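Section 5. Moving your backups to a second-hand desktop

Read this before you buy anything. Cloltano will run on almost any desktop tower, and sellers know it, so a lot of tired machines get listed as "backup ready." The phrase has no agreed meaning. We have seen it on towers with no drive in them.

5.1 What you need

A desktop tower you can open. A wired network connection. A second drive for the backup copies, separate from the one the system starts from. The Cloltano installer, version 5 or later. An evening you don't mind losing.

The download page says setup takes a few minutes. It does, if your files are tidy and your network behaves. Karine Ouellet, who tested this section on her own household's files, had 76 folders to sort through before she got to step 1.

5.2 Checking the tower

1. Shut the machine down, unplug it at the wall, and hold the power button in for a few seconds.
2. Lay it on its side on something flat and take the panel off.
3. Compare what's inside with what the listing promised. Sellers copy the maker's original spec sheet, and parts get swapped or sold off over the years.

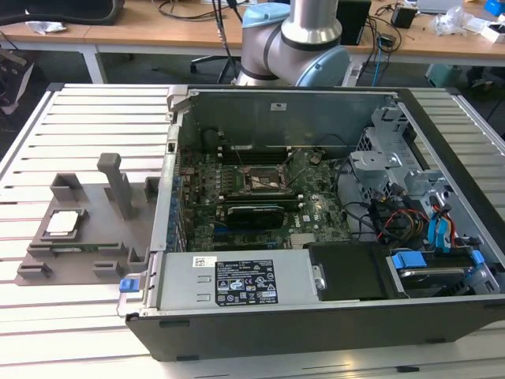
Fig. 5-1. Desktop tower with side panel removed. CPU socket empty, frame lifted.

4. Look up the drive's part number yourself. The capacity in the listing is a claim until you do.
5. If the processor is missing, ask for a price cut or walk away. The tower can't be used until you fit one.

CAUTION: Never put a finger in an open processor socket. The contacts bend easily and most repair shops won't touch them.

5.3 Choosing what to back up

The setup wizard offers a button called Protect Everything. Skip it. It picks up temporary files, old installers, and the trash folder, and it will fill a small drive in October and start failing in silence by spring.

1. Choose Custom Set.
2. Add the folders you would be upset to lose. Photos, tax papers, school work and email archives are the usual ones.
3. Leave out anything you can download again.

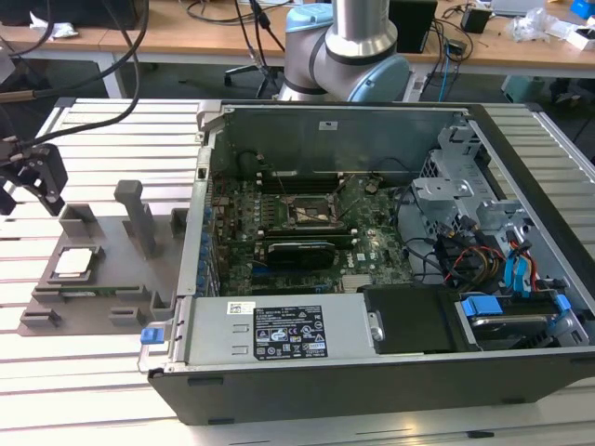

4. Click Estimate. Treat the result as a guess. On Tanner Després's test set the estimate came to 300 GB and the finished backup was a good deal larger, and we still haven't had a clear answer from the developers as to why.
5. Give the set a name with no spaces in it. Spaces are supposed to be fine. They were not fine in the scheduler when we tried it.

NOTE: The Dimesix add-on claims to compress photos "with no loss." Most photo files are already compressed, and we saved next to nothing with it. Keep your money.

5.4 Setting the schedule

1. Open Schedule and pick a time when the tower will be on. The default is 3 a.m., and a computer that has been switched off for the night will not wake itself for you unless you turn that on separately.
2. Set Keep Versions to 5. Unlimited sounds safer, but it eats the drive.
3. Turn on email reports for failures and for successes. A report that only comes when something breaks looks just like a report that has stopped working.

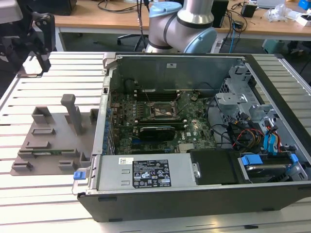
4. Run the first backup by hand and stay near it for the first stretch. If the counter sits on one file for a long time, write down the file name before you cancel.

5.5 Testing a restore

A green check mark means the program thinks it finished. It does not mean you can get your files back.

1. Pick one folder and restore it to a new location.
2. Compare the file counts. Karine's photo folder held 1,256 files, and her first restore came back short. The missing ones had a slash in their names.
3. Open several files, old ones included.
4. Repeat with a different folder every few months.

CAUTION: Do not restore over your original files as a test. The Grekard plug-in does this by default - uncheck Replace Existing first.

If a restore fails twice on the same folder, delete that set and build it again. The Repair Set button has not fixed one for us yet. Error codes are listed in Section 7.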